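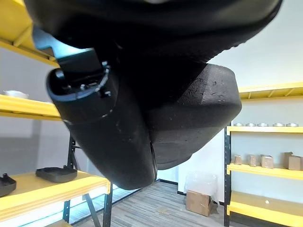

*노란색 선반과 검은색 기둥. 맨 아래 단에 진회색 트레이 두 개.*

## Josari 보관실 정비 사업 중간 보고 (2차)

지원받은 예산으로 진행 중인 보관실 정비의 1월 말 기준 현황을 보고드립니다. 1차 보고에서 지적하신 선반 규격과 바닥 관리 항목을 중심으로 정리했습니다.

### 1. 선반

노란색 선반 설치는 계획한 14개 단까지 마쳤습니다. 조립은 Villesix에서 맡았고, 납품이 한 주 늦어져 일정이 그만큼 밀렸습니다. 선반 사이 통로 폭은 807mm로 맞췄습니다. 처음 도면보다 조금 좁지만 현재 쓰는 운반 카트는 지나갑니다.

가장 아래 단은 트레이 전용으로 정했습니다. 작은 부품을 낱개로 올려 두면 뒤쪽으로 밀려 찾기 어렵다는 의견이 많았습니다. 중간 단은 당분간 자주 쓰는 물품 자리로 두고, 분류표가 확정되면 다시 배치합니다. 남은 일은 다음과 같습니다.

- 단별 이름표 부착 (문안 검토 중)
- 기둥 고정 나사 재점검
- 추가 트레이 8개 입고 확인 (공급처 Plevex)

트레이는 깊이가 다른 두 종류로 주문했습니다. 얕은 쪽은 단가가 올라 견적을 다시 받았고, 차액은 소모품비 안에서 처리했습니다. 총액 변동은 없습니다.

### 2. 바닥

바닥재는 회색 줄무늬 카펫으로 유지합니다. 작년 말 전면 교체도 검토했으나 Ostrowski의 점검에서 상태가 양호하다는 의견을 받아 교체비를 집행하지 않았습니다. 이 금액의 용도 변경은 별도 공문으로 요청드리겠습니다.

바닥에는 물품을 쌓아 두지 않는 것을 원칙으로 정했습니다. 임시로 내려놓은 상자는 그날 안에 선반으로 올립니다. 청소는 매주 화요일 오전에 하며, 노란색 면과 카펫이 만나는 모서리는 먼지가 잘 끼어 따로 점검표에 넣었습니다.
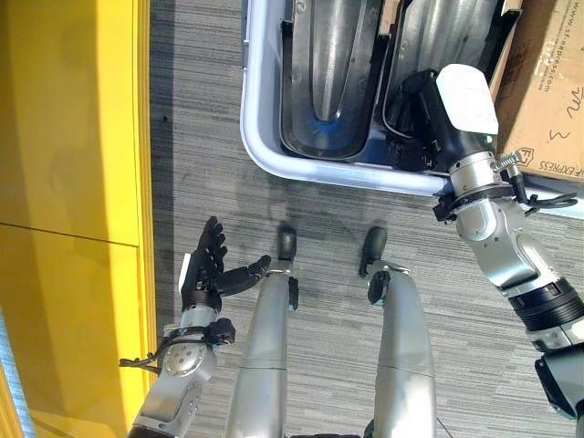
*회색 줄무늬 카펫과 왼쪽의 노란색 면.*

### 3. 지연 및 문제점

이름표 작업이 예정보다 늦습니다. 기존 물품 목록에 같은 물건이 다른 이름으로 올라간 경우가 많아 목록부터 고치고 있습니다. 목록 정리는 절반 정도 끝났고, 2월 중 마무리할 예정입니다.

트레이 일부는 입고일이 아직 정해지지 않았습니다. 2월까지 들어오지 않으면 기존 상자를 임시로 사용합니다.

### 4. 다음 보고까지 할 일

1. 물품 목록 확정 및 이름표 부착
2. 선반 하중 표시
3. 미집행 교체비 용도 변경 신청

정산 서류와 견적서 사본은 3월 보고 때 함께 제출하겠습니다.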